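2023-07-06

カプセルの把持計画の続き。昨日の時点で止まっていたのは、左腕がプリグラスプ姿勢に入る直前でタイムアウトする件。ログを読み直したところ、逆運動学は解けていて、落ちているのはその後段の軌道の時間パラメータ化だった。Nimontonの既定では経由点の間隔が細かすぎるとき加速度制約が矛盾扱いになる。間引きを入れて再実行し、通った。経由点は1126から155まで減ったが、干渉チェックは間引き後の軌道に対してかけ直しているので問題ないはず。

認識側
Skandbergの深度補完を朝から比較。透明物が相変わらず悪い。グラスは点群がほぼ抜けて、下のグリルの面だけが返ってくる。補完を有効にすると今度はグラスと給水タンクの間に存在しない面が張られ、プランナがマシンの前面を全部塞がっていると判断する。当面は補完を切り、グラスは既知形状の円柱、タンクはマシン本体に含めた直方体として衝突モデルに手で足す。姿勢推定の対象はマシン本体だけ。本体の白い平面は特徴が少ないが、輪郭が取れれば回転はそこそこ安定する。
レバーは鏡面反射で位置が飛ぶ。本体座標からのオフセットで決め打ちにした。レバーの開閉状態を見る処理は未実装。

カプセルの色分類は赤と青緑の二クラスのまま。箔のハイライトで彩度が落ちる画素があるため、HSVの閾値処理の前に輝度の上位を捨てるようにした。赤どうしが棒の上で並んでいると一つの塊になる。連結成分で分けるのをやめ、棒の方向に射影してから極大を拾う方式に変更。スタンドの棒が斜めに出ていて、しかも固定カメラの視野の右に抜けているので、奥の端点が観測できない。棒の方向は台座の中心と見えている区間から当てはめるしかない。

校正
固定カメラと両腕の台座の外部パラメータを取り直した。前回の値は右腕だけ誤差が大きかった。原因は右腕の台座座標の原点を、取付板の上面とするか肩の回転軸とするかで、URDFと校正スクリプトの定義が食い違っていたこと。スクリプト側をURDFに合わせた。Riviereの校正ツールは最適化が収束しなくても終了コード0を返すので、残差を見て落とすラッパーを書いた。CIに入れるかは保留。

制御
Fonachのミドルウェアを更新してから、左グリッパの指令に遅れが出ることがあった。キューの深さが既定で3000に変わっていて、古い指令が溜まったまま順に処理されていた。深さを1に固定。最新値だけ取れればよい。更新履歴には記載なし。同じ設定が右腕側の起動ファイルにもあるので、そちらも直してコミットした。腕の関節指令は別経路なので影響なし。

夕方、作業開始姿勢の検証をかけた。シード233で固定し、左の指を開いたまま卓上左側から入れて、マシンの手前を横切りスタンドに寄せる経路。手前の空間が広いのに、プランナは肘を上げてマシンの上を越える解を好む。コスト関数の手先高さの重みが効いていない。調べると、高さの基準が卓面でなく床になっていた。基準を直すと手前を通る解が出る。ただし右腕の台座に寄りすぎる解も混じるので、台座周りの余裕を増やす必要がある。余裕を増やしすぎるとスタンドの黒い台座に近い、いちばん下の赤カプセルに手が届かなくなる。ここは数値で決めるしかない。
青いトレイは衝突モデルに入れていなかった。縁が低いので卓面のマージンに埋もれてはいるが、置き先として使うなら姿勢が要る。シーンファイルに追加済み。

シーン定義と突き合わせるための参照画像を、同じ配置で固定カメラから保存した。左の指は開いた状態。 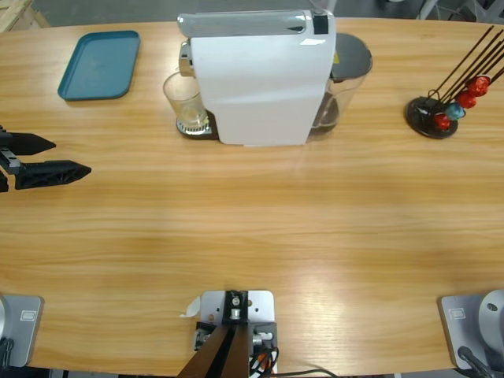
明日やること
・右腕台座の余裕を振って、到達可否を表にする
・レバーの開閉状態の判定。まず輪郭だけで足りるか試す
・校正ラッパーの残差閾値を設定ファイルに出す
・トレイの姿勢推定。角丸の矩形当てはめで、180度の曖昧さは無視してよい
・11月版のシーンファイルが読めなくなっている件、変換スクリプトを書くか捨てるか決める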